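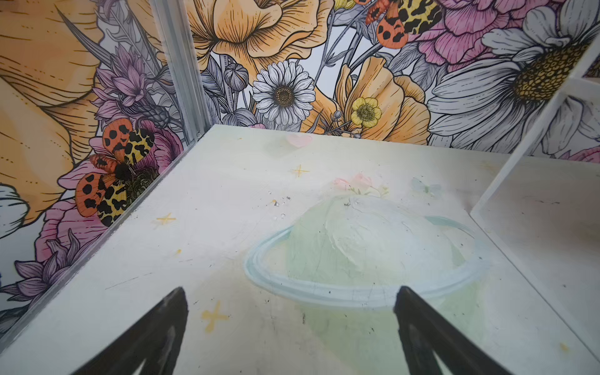

Gripper fingers over the painted tabletop, extrusion post and clear side panel at the back corner.

Home Forums Facilities Purchasing Members Search
Print this thread | E-mail this thread

Tabletop manipulation cells: request for comment on next year's equipment plan

Benedikt Eichhorn wrote:
The Etine laboratory is preparing its equipment request for the coming year and invites comment from members who have managed similar purchases. The proposal is for 11 tabletop cells, each with one arm, one two-finger gripper and one wrist camera. The quotation from Laltley covers the arms and controllers. The enclosures would be built by our own workshop from aluminum extrusion and clear acrylic panel, with printed wall coverings and painted work surfaces that can be changed between projects. The request must be filed in September. My main concern is whether the enclosures and surfaces should be listed as capital equipment or as supplies.

Arwel Lloyd wrote:
Our practice at Kershaw is to list the frame as capital and everything attached to it as supplies. The posts will outlast several projects. Wall coverings, painted tops and panels will not. Your tabletop already has thin scratches and dark marks in the white paint, and I would plan on repainting or replacing such surfaces within the budget year. If they are included in the capital figure, you will have no line to draw on when that happens.

Myung-ja Byun wrote:
I must disagree with Mr. Lloyd on one point. Splitting the enclosure between two budgets caused us considerable difficulty at audit, as the asset tag was on the frame and the invoice was for the whole unit. I recommend a single capital entry for the complete cell and a separate annual maintenance line for surfaces. The result is the same money with one less form to defend.

I would also ask whether all 11 cells are needed in the first year. Our own request was reduced and we were obliged to rewrite the schedule at short notice. A phased request is generally better received.

Benedikt Eichhorn wrote:
The number of cells follows from the staffing plan, which allows 40 operator hours per cell each month. I accept that phasing should be offered as an alternative and will attach a second schedule to the request.

Roy Crabtree wrote:
The proposal does not mention objects or spare fingers. Both should have their own lines.

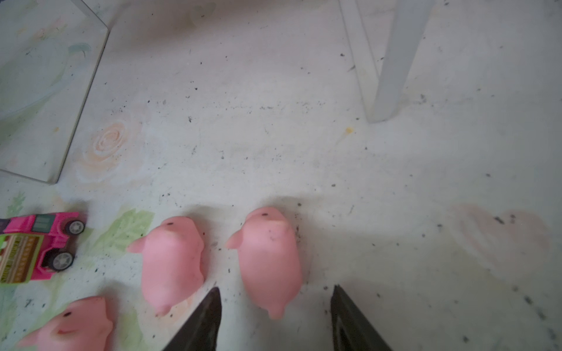

Consumables are the part of these budgets most often left out, and they are the part for which the laboratory will be asked to pay every month. Our first object list had 171 entries and no provision for duplicates. With small toys such as the pink pigs, it is advisable to order several of the same kind at once, so that a lost or damaged one can be replaced by a match. Cleaning should be entered as paid time. The specks on that mat, and on the back of the right-hand pig, are typical of what we see, and wiping down mats and objects was not in anyone's duties until we wrote it in.

On fingers, we allow 70 dollars per cell per quarter and purchase from Potov. Other suppliers may be suitable.

Faizal Sutanto wrote:
I support the separate line for objects. I do not support cleaning as paid operator time. At our site it is charged to building services under the existing agreement, and moving it would raise the hourly cost of each cell on paper with no change in the work performed.

Roy Crabtree wrote:
That depends on the agreement. Ours excludes any surface within reach of a powered arm.

Faizal Sutanto wrote:
That is a fair point. I will confirm whether ours contains the same exclusion.

Myung-ja Byun wrote:
Mr. Eichhorn, please also confirm with Laltley whether the wrist cameras are covered by the arm warranty. In our contract they were listed as accessories, with a shorter term, and we did not notice until the first claim was refused.

Benedikt Eichhorn wrote:
The quotation is silent on this. I have written to Laltley and will post the reply in this thread. The revised draft will show each cell as one capital entry, with separate lines for surfaces, objects and fingers. Cleaning remains open until I have read our building agreement.

Print this thread | E-mail this thread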